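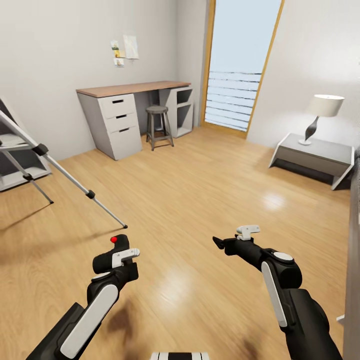 "그리퍼 바꿨어?"

Amancay Riquelme가 헤드셋 너머로 물었을 때 나는 컵라면 뚜껑을 덮고 있었다. 오후 네 시였고, 점심이었다.

"아직. Tănase 쪽 파라미터가 안 올라가."

"어제도 그 말 했잖아."

했지. 그저께도 했고. 우리 팀이 3월 안에 끝내야 하는 일은 말로 하면 참 간단하다. 집게 두 종류를 똑같은 방, 똑같은 팔, 똑같은 제어기에 물려 보고 어느 쪽이 나은지 표로 정리해서 Sanditz에 넘기면 된다. 하나는 Tănase, 하나는 Flalton. 시뮬레이터는 Clilum을 쓴다. 이게 다다. 그런데 나는 이 '다'를 하느라 벌써 몇 주째 그 방에서 살다시피 하고 있었다.

그 방이라고 하니까 진짜 어디 있는 방 같네. 화면 속 방이다. 책상 하나, 동그란 회색 의자 하나, 협탁 위에 갓 씌운 스탠드. 솔직히 내 자취방보다 훨씬 좋다. 바닥이 어찌나 반들반들한지 처음 봤을 때는 월세부터 궁금했다. 나는 요즘 꿈도 그 방에서 꾼다. 꿈에서 나는 팔이고, 책상 서랍을 열어야 하는데 손잡이까지 늘 조금 모자란다.

"야, 올라갔다!"

라면이 불기 시작할 즈음 갑자기 로그가 초록색으로 바뀌었다. 원인은 단위였다. 밀리미터 넣을 자리에 미터를 넣고 있었던 거다. 사흘 동안! Amancay한테는 그냥 서버가 이상했다고 했다. 미안하다.

시험 과제는 물건 집어서 옮기기, 집게마다 300번씩. 결과부터 말하면 나는 당연히 Flalton이 이길 줄 알았다. 그쪽은 악력 응답이 빠르고, 제어 주기를 올려도 떨지를 않는다. Tănase는 좀 느긋하다. 닫으라고 하면 한 박자 생각하고 닫는 느낌이랄까(실제로 지연값이 그렇게 잡혀 있다). 나는 이상하게 그 한 박자가 자꾸 마음에 들었다.

"너 지금 집게 편드는 거야?"

"아니야. 표에는 숫자만 쓸 거야."

"비고란에 '느긋함'이라고 써 놨던데."

지웠다.

실패한 회차만 모아서 다시 돌려 보는 게 밤 작업이었다. Flalton은 실패할 때도 빨랐다. 모서리를 탁 치고, 물건은 저만치 미끄러지고, 손은 벌써 원위치로 돌아와 있다. Tănase는 놓칠 때 꼭 물건 위에서 잠깐 멈췄다. 17번째 실패를 볼 때쯤엔 나도 모르게 모니터에 대고 괜찮다고 말하고 있었다. 아무도 못 들었으면 했는데 헤드셋이 켜져 있었다.

"뭐가 괜찮아?"

"……라면. 불어도 괜찮다고."

"그거 네 시에 부은 거잖아. 지금 열한 시야."

Amancay는 한참 웃더니, 웃음 끝에 툭 물었다.

"손목 카메라는 둘 다 같은 높이로 맞췄지?"

나는 젓가락을 내려놓았다. 설정 파일을 열었다. Flalton 쪽은 맞았고, Tănase 쪽은 2센티미터 낮았다. 물건 위에서 멈춘 건 느긋해서가 아니라 제대로 안 보여서였던 모양이다. 그동안 나는 그걸 성격이라고 부르고 있었다.

"처음부터 다시 돌려야겠네."

"응."

"둘 다?"

"둘 다."

의자를 당겨 앉아 카메라 높이를 고치고, 이번엔 단위도 두 번 확인했다. 방이 다시 불려 나왔다. 스탠드도 책상도 다 제자리였다. Amancay가 자기는 커피를 내려 오겠다며 마이크를 껐고, 나는 비고란에 커서를 올려놓은 채 조금 망설이다가 '카메라 수정 후 재시험'이라고만 적었다.

그리고 시작 버튼을 눌렀다. Tănase부터.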